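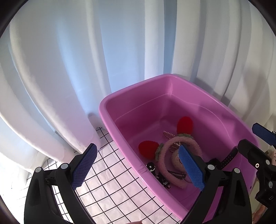
Books and Publishing

Inholm to reissue Probert's debut novel in October

27 Jun 2018

Inholm will publish a revised edition of Catrin Probert's first novel, Firnorel, in October. The book was originally self-published as an ebook and has been out of circulation for two years. The new edition will appear in paperback and ebook formats with an initial print run of 3,000 copies.

The text has been edited by Mercy Makori, who joined Inholm from the small press Solteo. The revision restores a closing section that Probert removed before the first release and corrects the numbering of the chapters, of which there are now 29. The ebook has been rebuilt from the edited manuscript, with a linked table of contents and page references matching the paperback.

Probert began the novel while working as a proofreader and wrote the first draft in 122 days. A second book with the same narrator is under contract to Inholm. It has no title or publication date.

Rights were handled by Brock Kennedy. Audio rights are not included in the agreement and remain with the author. 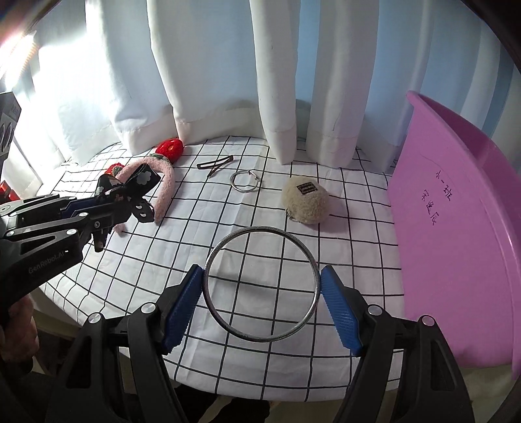

Will readers who bought the original ebook receive the new text?

The revised edition has its own ISBN and is treated by retailers as a separate title, so existing copies will not update — readers who want the restored section will need to buy it again.

Advance copies for reviewers can be requested from Poppy Fairclough in the Inholm publicity office.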